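Zekville, Staffel 2: Was ich nach dem Finale denke

2. Juli 2024

Gestern Abend habe ich die letzte Folge der zweiten Staffel von Zekville gesehen. Wer noch nicht so weit ist, sollte später weiterlesen, ich nehme keine Rücksicht auf Spoiler.

Zur Erinnerung: Am Ende der ersten Staffel war Trillora aus der Stadt geflohen und hatte das Archiv ihrem Bruder überlassen. Im Manga dauert die Reise danach fast einen ganzen Band. Im Anime sind daraus 3 Folgen geworden, und mir hat das gereicht. Die Kapitel im Sumpf fand ich schon beim Lesen zäh. Schade ist nur, dass der Fährmann fehlt, denn ohne ihn versteht man später den Brief nicht richtig. In Folge 8 liegt er plötzlich auf dem Tisch, und wer die Vorlage nicht kennt, muss raten, von wem er stammt.

Die Animation ist ungleichmäßig. Der Kampf auf der Brücke sieht sehr gut aus, vor allem der Regen und die Schatten unter den Bögen. In der Folge davor gab es dagegen lange Dialoge, in denen sich nur die Münder bewegen. Mich stört das weniger als andere. Im Forum wurde im Juni tagelang darüber gestritten, ich habe irgendwann aufgehört mitzulesen.

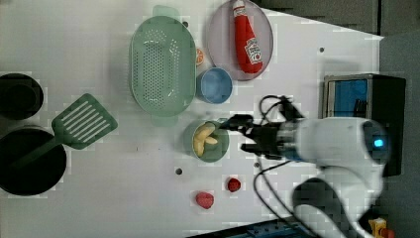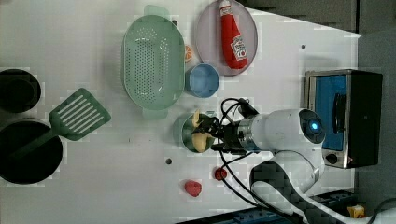

Zur deutschen Fassung: Ksawery Bednarek spricht jetzt den alten Sadowski, und das ist für mich die beste Umbesetzung seit Langem. In der ersten Staffel klang die Figur wie ein beliebiger Bösewicht. Jetzt ist sie müde und ein bisschen freundlich, was viel besser zu dem passt, was er im Finale tut. Ich habe die Szene am Bahnhof auf Japanisch und auf Deutsch gesehen und mag die deutsche lieber. Das passiert mir selten.

Das Finale selbst hat mich nicht überrascht, weil ich den Manga kenne. Geändert wurde trotzdem einiges. Trillora öffnet das Tor selbst, im Manga macht das ihr Bruder. Ich bin noch unsicher, ob das eine gute Idee war. Die dritte Staffel – falls sie kommt – muss dann erklären, warum er überhaupt nach Dellville geht. In der Vorlage geht er aus Schuldgefühl, und das fällt jetzt weg.

Die Musik ist in Ordnung. Das neue Opening überspringe ich, das Ending habe ich jedes Mal laufen lassen.

Von den Sammelbänden habe ich inzwischen alle bis auf den fünften, der ist überall vergriffen. Gebraucht wird er zu Preisen angeboten, die ich für gut 300 Seiten nicht zahle. Falls jemand weiß, ob ein Nachdruck geplant ist, bitte in die Kommentare schreiben.

Als Nächstes lese ich die ersten Kapitel nach der Stelle, an der die Staffel aufhört, noch einmal. Ich hatte sie anders in Erinnerung, besonders das Gespräch zwischen Sadowski und der Richterin. Dazu schreibe ich vermutlich einen eigenen Beitrag.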